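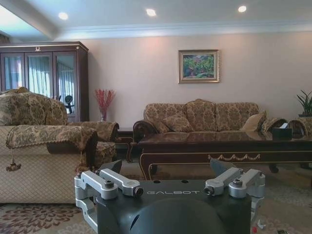 # Two fingers, one living room: picking a gripper for home tidying

August 2023

Noura Issa has been testing grippers for Clustlow for long enough that she no longer trusts a bench. "On a bench you put the thing where the gripper likes it," she says. "On a carpet, up against a sofa, you get whatever angle is left."

Her team spent July comparing two setups for light tidying work in furnished homes. One was a parallel gripper with linkage fingers and dark pads, the body marked GALBOT. The other was Ikari, a three-finger hand the company had already used in a storeroom project. Both ran the same list of tasks, and both had a camera at the wrist.

## Why a parallel gripper at all?

Issa had expected the Ikari hand to win. It wraps around a cushion well, and most people who see the two side by side pick it.

"The trouble is the size of it when it opens," she says. "You go in between a table leg and a sofa and one finger is already touching something. With two fingers facing each other you can turn the wrist and go in narrow."

Each setup got 200 attempts at picking things up from the carpet. The parallel gripper missed more often on soft items and less often on small ones. Issa does not want to give percentages yet. Przemysław Sadowski is still going through the logs, 641 entries once the table and sofa tasks are added, and some were labeled under an old scheme that lumped slips together with misses.

## What the wrist camera sees

Sadowski did most of the camera work. From the wrist, the gripper body takes up the bottom center of the view, with a finger pad rising on each side and the room beyond.

"People ask me to crop the gripper out," he says. "I want it in. If I can see both pads I can see what is between them — and I can check whether the left one has crept."

The view has its limits. Something lying on the floor to the right of the right finger assembly sits low in the picture, close to the corner, and a small turn of the wrist is enough to lose it. He tried a wider lens, which kept those objects in view but bent the straight lines of the furniture near the sides. For now he has gone back to the original lens and added a slow sweep before each pick.

Shiny surfaces were harder. A glossy coffee table reflects the sofa behind it, and glass cabinet doors show pale curtains. Early on, the depth estimate put the tabletop several centimeters too low. Ceiling lights did not help. Sadowski's fix was to take two readings from slightly different heights and throw out the lower one if they disagreed.

## Patterned fabric

A room with damask seats, patterned cushions and a flowered carpet is a difficult place to find edges. Issa says this is where the comparison got interesting for her.

"The plain beige cushion was easy. A patterned one against patterned upholstery, the software kept drawing the edge through the middle of a flower."

Neither gripper could fix that, but the parallel one recovered better from a bad guess. It closed on less fabric, so a wrong grasp could be let go and tried again without dragging a sofa cover along with it. Fringes and tassels are now marked as areas to stay away from.

## Controllers

The two controllers, Zevov and Bhardwaj, were swapped halfway through. Zevov was quicker to set up. Bhardwaj gave finer control of closing force, which mattered for tissues. At the lowest Zevov setting the pads still pinched hard enough to tear one.

"I ran 50 tissues on each," Sadowski says. "It was a long afternoon."

They are staying with Bhardwaj for the next round, although the restart after an emergency stop takes longer than Issa would like.

## What comes next

The parallel gripper goes forward. Issa wants softer pads for it and a shorter list of tasks, with more time on each. The Ikari hand will be kept for larger cushions and blankets, which she plans to test separately.

Asked what she would tell another team starting the same comparison, she thinks about the labels first. "Agree on what a slip is. Write it down before anybody picks up a cushion. We are still paying for that one."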